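Sikach: the Firnness disc edition

Dewanti Santoso's second feature played at a few festivals and then was hard to see for a long time. I caught it once, in the old Zinelmont theater, on a print with a scratch down the left side for most of the third reel. Firnness put it out on disc in May, and I have now watched it three times at home, twice with the commentary off and once with it on. This review covers both the film and the disc.

The story is small. Fikri Simanjuntak plays Lau, a ferry ticket seller in his fifties whose older brother has stopped speaking to him. The brother runs the repair shop across the road from the ticket window, so the two men see each other all day long. When their mother dies she leaves the house to both of them, with no instructions. Neither wants to sell, and neither wants to be the one who moves in. The house stands empty through the rainy season and the film keeps going back to look at it.

That is nearly all of the plot. Santoso is patient with it, and the first forty minutes ask you to be patient too. There is a long stretch where Lau simply goes to work, sells tickets, closes the window and walks home by the long road so he won't pass the shop. I was restless during this part the first time. On the second viewing I noticed how much is going on in the line of passengers behind the glass, where several people who matter later are already standing around with their bags.

Simanjuntak is very good. He has a heavy, slow way of moving, and he does little with his face until a scene in the second half where he has to read his mother's handwriting out loud to a clerk. He gets through it at the same speed as everything else. The clerk asks him to repeat a word. I don't want to describe it further, but if you have seen him only in his television work you will be surprised.

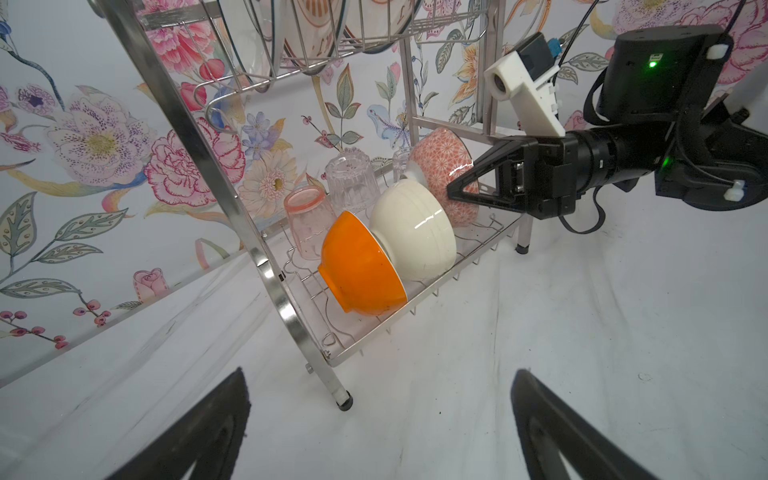 The brother is the weaker role. He is given a bad temper and a cough, and the script leans on both. There is a shouting match in the shop that belongs in a louder film, and the music comes in under it when it should have stayed out. Santoso seems to know this, as the commentary goes quiet for most of the scene and picks up again with a remark about the weather that day.

The women in the story come off better. The brother's wife has four or five scenes and owns all of them. She carries messages between the two men for most of the film, changing the words a little each time, and we hear both the version she was given and the one she delivers. It is the funniest idea in the picture and also the saddest, and the script never stops to point at it.

Now the disc. The transfer was made from the original negative, and the difference from the print I saw is large. Night scenes that used to be a brown smear now have depth. The ferry lamps have some color to them and you can read the timetable behind Lau's head. Grain is left alone. There is slight flicker in two shots near the start of the last reel, which the booklet says was in the negative. 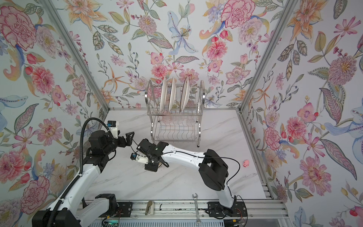 Chrome dish rack and floral wallpaper.

Sound is the original mono. It is clean, with a low hiss in the quiet passages that I stopped hearing after ten minutes. Rain is everywhere in this film and on the old print it sounded like frying. On the disc you can tell rain on a tin roof from rain on water, and the film uses that difference more than once. I tried it through the TV speakers and through a cheap pair of bookshelf speakers. The second is better, but the dialogue is clear on both.

The subtitles are new. They are shorter than the old ones and mostly better. The brother's insults have been toned down, which I regret. One line in the clerk scene is translated so differently that it changes who the mother was angry with. I asked a friend who speaks the language and she said the new version is correct and the old one was a guess.

Extras are decent for a small label. You get the commentary with Santoso and Simanjuntak, 4 deleted scenes, a trailer and a stills gallery. The commentary is worth having. They talk about the ferry schedule a great deal, since they could shoot on the dock only between crossings, and Simanjuntak describes learning to tear tickets one-handed. The deleted scenes have no sound and run for about a minute each. The gallery holds 1,365 stills, with no way to skip ahead except one at a time, so I gave up early.

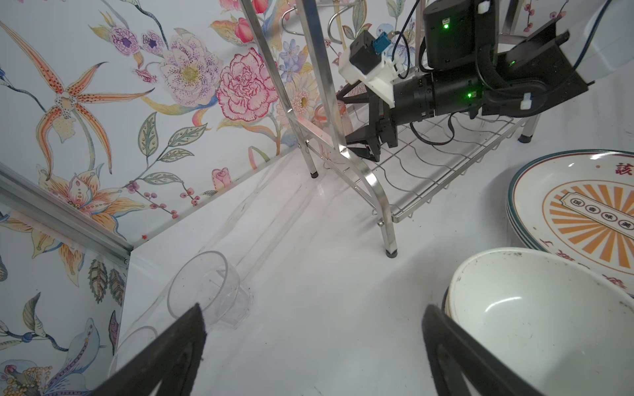

A pink cup in the dish rack.

The booklet has one essay, which spends too long on the director's student shorts, and a short interview that repeats things from the commentary. The type is small and gray on cream paper. I read it under a desk lamp with some effort.

Packaging is a plain card sleeve over a standard case. The run is numbered to 2,853 copies and mine is 1,886, stamped on the back in ink that came off a little on my thumb. The hub grips the disc too hard. I had to bend the disc more than I like to get it out, so press the center fully down before lifting.

Menus are simple and quick. The disc remembers where you stopped, at least on my player, and the chapter titles are taken from stops on the ferry route.

I would buy it for the transfer and for Simanjuntak. If you have never seen the film, watch it without the commentary and give it the first forty minutes. If you already own the old disc with the burned-in subtitles, keep it for the insults.

Picture: very good
Sound: good
Extras: fair
Film: four out of five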